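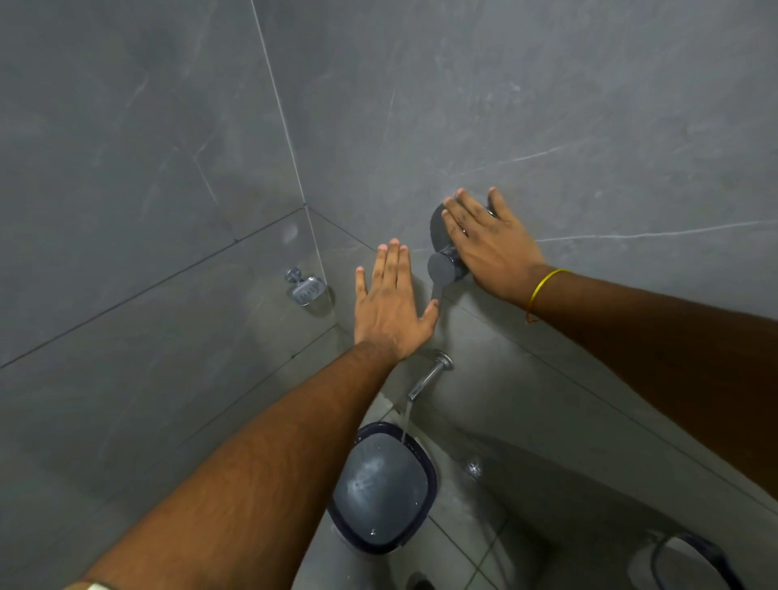

A mixer valve on a tiled bathroom wall.

Tirkis says it will fit out armored patrol trucks at a disused cannery in Altthorpe, starting in July, and that the work will bring 800 jobs to the town. The company has so far signed contracts for 2 of the trucks.

The plan was announced Monday at a press event that lasted less than half an hour. Tirkis, which makes radio mounts and blast seating, said it would lease the cannery for 7 years and use it to install communications gear, extra belly plating and jamming equipment on vehicles built elsewhere by Skelora.

Company officials would not say who is buying the trucks. They would not say how many they expect to finish in the first year either, or what the jobs would pay. A two-page handout describes the 800 positions as "direct, indirect and supported," a phrase that could take in the people who serve lunch across the road. Asked how many workers would be on the Tirkis payroll when the doors open, a spokesman said hiring would "follow the order book."

The order book is thin. Both signed trucks are trial vehicles, and the contract lets the buyer walk away after testing. Skelora confirmed that it will deliver the hulls but said it had made no commitment beyond that.

Altthorpe has been here before. The cannery was going to be a battery plant, and after that a parts depot for a bus maker. The town repaved the access road for the first and put up signs for the second. The signs are still there.

Daranee Sitthichai, who represents the east side on the town council, said she wants to see a binding hiring figure before the council votes on a 5-year property tax break for the site.

"They want the tax break in writing and the jobs in a speech," she said. "I'd like both in writing."

Tirkis said the tax break was "not a condition" of the move, though it appears in the company's own timetable as a step to be completed before the lease is signed. The spokesman said the timetable was a draft.

There are also questions about the building. The loading doors on the river side were built for delivery vans, and an armored truck with the added plating would need a wider and taller opening. The floor would have to be tested for the weight. Tirkis said it would pay for the doors. It did not say who would pay for the floor.

The company pointed to its work at Meesuk, where it ran a similar shop, as proof that it can deliver. That shop did finish its vehicles. It also closed when the contract ended, and the workers there were offered transfers to a site several hours away.

The council is due to take up the tax request at its next regular meeting. Tirkis has been invited to send someone who can answer questions about the payroll, and had not replied by 4 p.m.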